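Générer des scènes aléatoires en simulation sans y passer ses nuits

Quand j'ai commencé à entraîner des politiques de saisie en simulation, je faisais comme tout le monde : une table, un cube, un bras, et hop, on lance. Le taux de réussite montait à toute vitesse, j'étais ravie, et puis je changeais la couleur du cube et tout s'écroulait (grand moment de solitude). Depuis, je randomise les scènes, et je vous montre ma façon de faire avec Basik, notre petit générateur maison.

Ce qu'il vous faut

Un simulateur avec un moteur physique correct, un modèle de bras avec une pince à deux doigts et une bibliothèque d'objets. La mienne s'appelle Clodum et elle est franchement modeste : des gobelets, des blocs, des planchettes, des balles, quelques assemblages en bâtonnets. Pas besoin de plus pour démarrer !

Étape 1 : séparer ce qui bouge de ce qui décore

Je range mes objets dans deux listes. La première contient ce que la pince peut toucher, avec masse, friction et maillage de collision. La seconde, c'est le décor : étagère, interrupteur, panneaux, fenêtre de toit. Le décor n'a ni masse ni collision, il sert uniquement à perturber la vision. Du coup, un panneau peut très bien flotter derrière le bras, ça ne gêne personne et le réseau apprend à l'ignorer.

Étape 2 : tirer les positions

Pour chaque scène, tirez une position et une rotation par objet, puis rejetez le tirage si deux volumes se coupent. Attention, deux planchettes qui se chevauchent un peu, moi je les garde : je les lâche de 2 cm de haut et je laisse la physique faire. Par contre, je ne rejette jamais une scène parce qu'un objet en cache un autre. C'est tentant, on veut des images propres... mais un gobelet au premier plan qui masque une partie de l'avant-bras, c'est pile ce que la politique doit apprendre à gérer.

Étape 3 : la lumière et la caméra

C'est l'étape que j'ai bâclée pendant des mois. Faites varier la direction des sources, leur intensité, la dureté des ombres, et déplacez la caméra à chaque épisode. Les grandes bandes claires sur les murs, les traînées sur la table, gardez tout.

Étape 4 : générer, trier, entraîner

Je génère 4000 scènes et je fige la graine de chacune, sinon impossible de rejouer un échec. Ensuite je fais tourner le planificateur Woldemariam sur le lot pour obtenir les démonstrations. Au dernier passage, en décembre, 745 scènes sont parties à la poubelle, presque toujours faute de trajectoire d'approche valide.

Pour l'évaluation, prenez des graines jamais vues. J'en ai mis 2000 de côté, et je n'y touche pas pendant les réglages, même quand ça me démange !

Si ça coince

La pince vise à côté ? Vérifiez le repère de la caméra avant d'accuser le réseau. Les objets tremblent au repos ? Réduisez le pas de temps. Et si la perte refuse de descendre, relancez avec la lumière fixe : on voit vite si c'est elle la coupable.

Le script complet est dans le dépôt Josus, dossier « scenes ». Je prépare une suite sur les objets articulés, dites-moi en commentaire ce qui vous bloque.
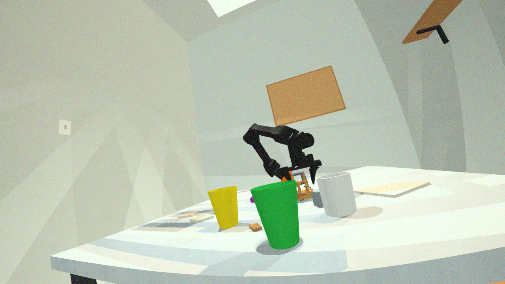 Adanech Negash
Ingénieure de recherche, simulation et apprentissage robotique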